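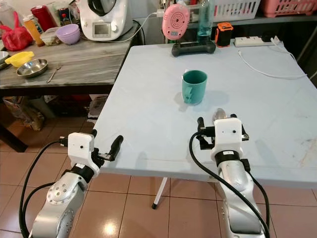 A green mug, a spoon and a folding table with some history.

Getting marks off a folding table

Pale tabletops are sold to people who don't drink tea. Ours has been in the spare room since April and shows every smudge, so these are the methods that have survived contact with the household.

Start dry. Wipe the crumbs off first or you'll only be polishing them in. Then use 200 ml of warm water with 2 drops of washing-up liquid, on a cloth you've wrung out properly. Leave it for 10 minutes on anything sticky. Go and find the coaster you own and never use.

Tea rings want a paste of bicarb and water, rubbed on gently with the back of a spoon wrapped in a cloth. Scuffs are another matter. Oskari Kettunen wrote in to recommend toothpaste, and his table now smells lovely and has the same scuffs.

Keep chargers and power strips at the back, well away from the mug - and unplug them before you go near anything with a wet cloth. Small odds and ends can live in plastic baskets on a shelf above, where they will breed undisturbed.

Wipe the legs too, once a year or when your mother visits.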